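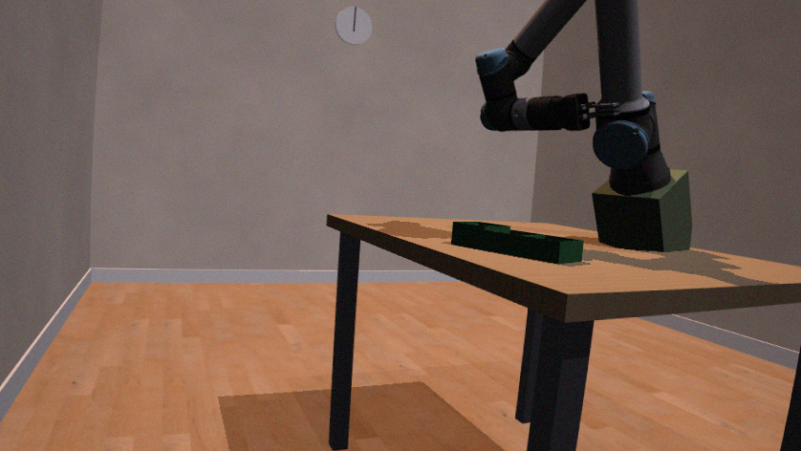

Settlement without a bank

For most of its first year, Pralville paid its suppliers the way any small importer does: a wire request went out in the morning, a correspondent bank took its cut overnight, and the money landed two or three business days later. The company now sends the same payments as stablecoins over a public blockchain. Each one clears in minutes. Getting the accounting to keep up took considerably longer.

Pralville buys machine parts from 377 small workshops and resells them under its own label. Its average invoice is low, and wire fees on low invoices add up. Hollis Fitzsimmons, the finance director, ran a trial in March with one supplier group, Gisano, which had already opened a wallet for its export sales.

"The transfer was the easy part," Fitzsimmons says. "We spent six weeks deciding what to call it in the ledger."

A stablecoin is a token meant to hold the value of a currency, usually the dollar. The issuer takes in dollars, creates tokens and promises to redeem them at par. The holder depends on that promise and on the reserves behind it. For a company that holds tokens for ten minutes, the exposure is small. For one that keeps a working balance over a weekend, it has to be measured and reported.

Pralville set a ceiling. No more than $1,000 in tokens may remain in the operating wallet at close of business. Anything above that is redeemed the same day. Payments are batched at noon, and the tokens are bought only after the batch has been approved by two key holders.

The approval step runs on software from Ellon, which splits signing authority across several devices. Bartosz Domański, an engineer there, says most of the support requests he handles concern staff turnover. When a signer leaves, the remaining signers have to vote in a replacement, and the change itself is a transaction that costs a fee and leaves a public record.

"People treat it like a password reset," he says. "It is closer to changing the signature card at a bank."

Address errors are a harder problem. A wire sent to a wrong account can sometimes be recalled. A token transfer cannot, unless the recipient agrees to return it or the issuer steps in. Pralville sends a one-dollar test payment to every new address and waits for written confirmation before adding it to the approved list. By the end of the trial the list held 462 addresses, more than the number of suppliers, as several workshops keep separate wallets for deposits and final balances.

Auditors have their own concerns. Rafail Moschos reviews digital asset accounts at the advisory firm Sorensen. He matched 1,791 transfers against Pralville's invoices and found every payment on the chain. The invoice numbers were missing from nearly all of them. The transfer format the company used had no memo field, so the link between payment and invoice existed only in a spreadsheet.

Pralville has since moved to a payment contract that accepts a reference number. The reference is hashed before it is written, so that competitors reading the chain cannot tell which order a payment belongs to. The amounts and addresses remain visible to anyone.

Lyle Blackwood, who manages purchasing, would like those hidden too. Suppliers talk to each other, and a workshop that learns a neighbor's wallet address can work out what the neighbor is paid. Ellon is testing one-time addresses for this purpose. They would make the approved list much longer and the test payments more frequent, and Fitzsimmons has not signed off on the change.

Wires are still used for tax payments, payroll and any supplier who asks for them.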